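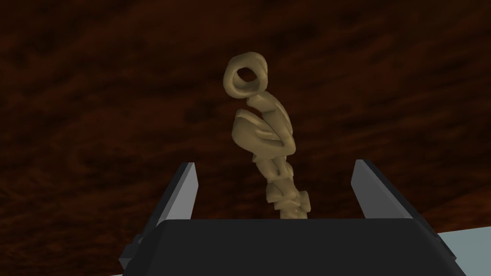 Twisted form with a ring at the top, computer rendering

Research Fellow, Aid and Inequality (one position, fixed term)

Namo is looking for a Research Fellow to join our small development policy team for 12 months, with a start in April. If you like reading budget documents as much as you like talking to the people whose lives they affect, we would love to hear from you!

We study how aid money moves once it leaves the donor's capital. Our current project, Duda, follows 826 grants made to local health and farming groups and asks a simple question: did the money reach the poorest households in each district, or did it stop with those who were already doing fine? The first set of findings has started some great arguments (a few of them with the donors themselves), and we need another pair of hands to take the work further.

What you'll be doing

You will spend most of your week on the Duda grant records, checking them, filling gaps and working out which ones are worth a closer look. You'll also write. We publish short briefs in plain English and we care a lot about them, so expect your drafts to come back with plenty of comments. Your name goes on everything you write.

There will be 2 field trips to our partner office in Ukmont, each lasting three weeks. You'll sit in on district planning meetings, interview grant holders and help the Ukmont team run a household survey. They are terrific people to learn from and they know the records far better than we do. 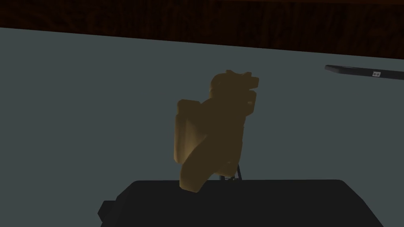

Who we'd like to meet

A master's degree in economics, geography, public policy or something close to it, or the same amount of time spent doing this kind of work. You should be comfortable with survey data in R or Stata. Experience living or working in a country that receives aid is a big plus, and so is a second language. If you meet most of this but not all, please apply anyway.

Pay and practical things

The post is full time, based in our Pranurier office, with two days a week from home if you want them. Travel, visas and insurance for the field trips are paid by us and booked in advance, so you won't be out of pocket. We cover 70 percent of the cost of a local transit pass.

How to apply

Send a resume, a one-page letter and a writing sample of any length to Liis Uibo, who leads the Duda project. The sample can be a class paper, a blog post or a report, as long as you wrote it yourself. In your letter, tell us about an aid program you think got something right on inequality, and why. Interviews are held by video and last an hour, with questions sent to you beforehand.

Liis is also happy to answer questions before you apply, including ones about part-time hours.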